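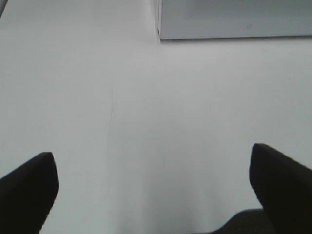
From: Normunds Žukauskas
To: cell-planning list
Date: Thursday, December 17, 2020
Subject: Re: Re: second bench cell, what to order before year end

Vy, Sadia, all,

Replies inline. I have trimmed the parts that are settled.

Vy Chu wrote:
> I would still like to see the second cell go in as a copy of the first.
> Same arm, same two-finger gripper, same wrist camera, same table. We
> know the software runs on it. If we start changing parts we are paying
> for integration twice.

Agreed on the arm and the camera. I would not copy the gripper order line for line. The black fingers are chunky for what we do now, and the two jobs coming from Drestska in April are both thin parts lying flat. I suggest we buy the gripper with the stock fingers and add one set of blanks we can machine ourselves. Cristóvão has quoted 242 per pair for the blanks, without tax. Two pairs is enough to start.

Whatever we fit, the finger length has to be fixed before the camera bracket is ordered. On the present cell the fingers take up both lower corners of the wrist view when open. Longer ones will take more. Lucimara wants the space between the tips kept clear for the pick check, and I think that is a fair requirement to put in writing.

> Table: can we skip the white top and save the money? Bare plate is
> what most people use.

I would keep the white top. Contrast against the fingers is good and the lighting stays even across most of the area, with a bit of falloff toward the right and the lower part of the view. What I would change is the finish and how we treat it. The current one has a faint line running down it between the fingers. I can't say from the camera view whether it is a scratch or a crease, and the edge detector will not care which. Please order the spare top with the cell. The price is 107 each if we take two and we will not get that again as a single item.

> Do we need the Witum controller, or will the older one do?

The older one will do for one arm. It will not do if we add the feeder from Plesen later, as it is short of inputs. The price difference is 304. I would spend it now — swapping a controller in a running cell cost us most of a week last time, and that was with Sadia here full time.

> Anything else that always gets forgotten?

Cable carriers, the second e-stop, and feet for the table. Also part trays. Light gray on a white table is a poor choice for finding the tray edge, and we only get away with it at present by leaning on the shadow under it. Please ask Cù whether they sell the same size in a dark color. If the answer is no, we can tape the rim.

Delivery on the arm is about 10 weeks from a signed order. Working back from April, that leaves little room for a second round of quotes in January. If the arm has to be ordered separately from the rest to make the date, I have no objection. The gripper and table can follow.

Open points, with names:

Sadia: confirm which budget line the spare top goes on. I had it under consumables and was told it should be equipment.
Vy: revised quote with the Witum controller as a separate line, so it can be struck if we lose the argument.
Lucimara: minimum clear width between the fingers, in mm, at full open.
Cristóvão: drawing for the blanks, with the hole pattern checked against the gripper we own and not only against the catalog.

I have left service contracts out. The vendor's offer covers the arm only and excludes anything mounted at the wrist, where most of our faults have been. Happy to discuss it on a separate thread.

Normunds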